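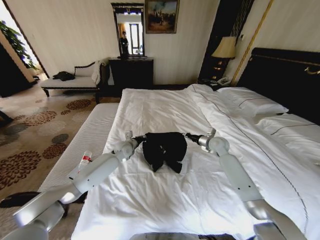
Ticket: right gripper closes late on two-handed cloth pickup, Futel controller

Status: open, workaround in place
Product: Keskin two-arm kit with jointed-finger grippers
Opened: 7 January 2024
Site: Clullamthorpe, bedroom bench tests

Problem as first reported

When both arms go for a garment lying in a heap, the left gripper shuts on command and the right one shuts late. The cloth gets dragged left before the right fingers have hold of it. With a towel you barely notice. With a black t-shirt on a soft white duvet it matters a lot, as the shirt slides, the duvet bunches under the fingertips, and then the right gripper picks up shirt and bedding together (it loves bedding).

I want to say up front that this is a lovely pair of grippers and I'm having a great time with them. Swapping over from the Edano parallel jaws was like taking off mittens! So please read this as a bug report from a fan.

What I'm comparing

Same arms, same head camera, same shirt, two controllers. The Edano controller is the old one and sends both close commands down one line. The Futel is new, talks to each wrist separately, and makes much smoother arm motion. I'd like to keep it if the timing can be sorted.

Log

Entry 1. Ran the pickup on the Futel with everything at defaults. Right side late by 88 ms according to the controller's own trace. Repeated with an empty grasp, fingers closing on air, and got the same gap, so the fabric isn't causing it.

Entry 2. Swapped the two grippers left for right. The delay stayed on the right arm. That clears the grippers, and I was relieved, because they're the bit I like best.

Entry 3. Swapped the wrist cables. No change. Reseated the connector at the right wrist while I was in there. Still no change, but it did feel a bit loose, so worth checking on yours.

Entry 4. Put the Edano controller back. Gap down to 17 ms, and the shirt comes up evenly. The arm motion is jerkier, though, and you can see the sleeves swing at the top of the lift. Good timing, rough ride.

Entry 5. Back to the Futel. Dropped closing force from 96 percent to 45 percent on both sides. This didn't touch the delay, but it cured most of the duvet grabbing, and I'd recommend it to anyone working on bedding whatever controller they have. The fingers still hold a cotton tee fine at that setting.

Entry 6. Turned off "contact wait" for the right wrist in the Futel setup page. It was on for the right and off for the left! I never set it, and the manual has it off by default for both. Saved, power cycled, checked again, and it had come back on for the right only. Did this three times to be sure I wasn't missing a save button.

Entry 7. Workaround: a small script that clears contact wait after boot, before the arms go live. With it running, I can't separate the two closes by eye. Shoulder grasps are much better matched now, and a shirt can be held flat by both shoulders without one side creeping. I went for a printed tee on purpose, since lettering across the chest makes any skew easy to spot on the head camera. A plain black shirt gives you so little to go on. 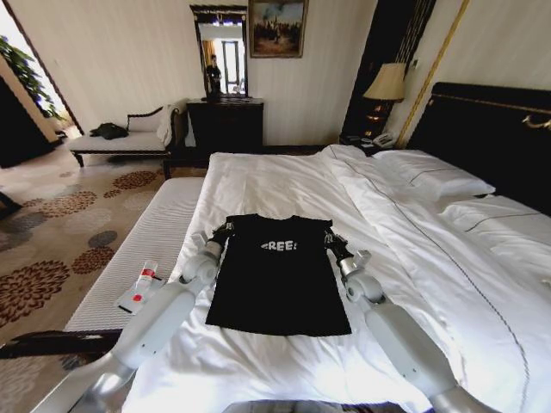 Futel support replied that the setting is stored per wrist and that the right wrist is probably restoring an old profile at boot. They asked for the profile file from both sides and suggested a full wrist reset, with the warning that a reset also clears the finger zero positions.

Entry 8. Sent both files. The right one does carry an older profile name than the left, so that theory looks good to me. Holding off on the reset until I've written down the finger zeros.

Still to do

Reset the right wrist, re-zero, rerun with the script off.
Try the collar as a grasp point. The fingers ought to manage it, and I'm itching to find out.
Same test on something slippery. A pillowcase, maybe.

Comments (4)

guest: Had the same setting come back on mine, but on the left. Wrist reset fixed it. Do write the zeros down first, I didn't and lost an afternoon.

guest: Does the lower force hold up on denim?

ticket author: Haven't tried denim. Sweatshirt was fine if both fingers got under the seam, hopeless if they didn't.

guest: Could you post the boot script? I'm on the Edano for now but the Futel motion sounds tempting.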